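Helpers wanted for our open day at Drusstead

Hi! I'm Iveta Halás, and I run the visitor program at Lutora, where we teach two-armed robots to do small household jobs. On February 8, 2026 we're opening the workshop to the public, and I'm looking for friendly people to help me get through it with my voice intact.

We ran a smaller version in January and 61 people came, most of them with kids and all of them with questions. This time we've sent out 700 invitations, so you can see why I'm asking for company. The table everyone crowds around is the one with the mug tree, where the arms deal with a cup and some wooden pegs. 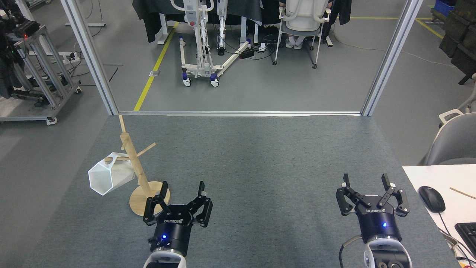 Lutora Open Workshop News, Issue 66, page 2

What would you be doing? Mostly talking. You'd meet a group at the door, walk them over to the table, keep them behind the line, and tell them in your own words what the arms are up to. One of our operators runs the demo, so you won't have to drive anything (although if you ask nicely at the end of the day, you may get a turn!). We also need someone at the sign-in desk and someone patient for the Drendex corner, where visitors try out the practice controls.

No engineering background needed – I came here from a museum gift shop. If you can chat with a nine-year-old and then with her grandfather, you'll do great. Spanish or Slovak is a big plus.
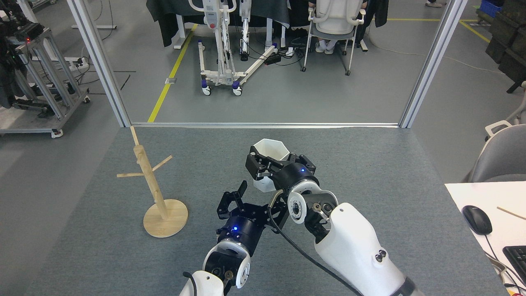 I get asked a lot about what visitors find interesting, and my answer is always the slow stuff. People expect speed and flips. Then they watch one gripper holding a white cup by its side while the other waits with its fingers open, and they go quiet and start guessing what comes next. Let them guess! It's the best part of the job, and I'd love helpers who enjoy it as much as I do.

It's a paid day, lunch included, with a short training session the evening before. Closed shoes, please, and tie back long hair. To apply, send me a few lines through the Deng form on our website – skip the résumé and just tell me about a time you explained something to a stranger.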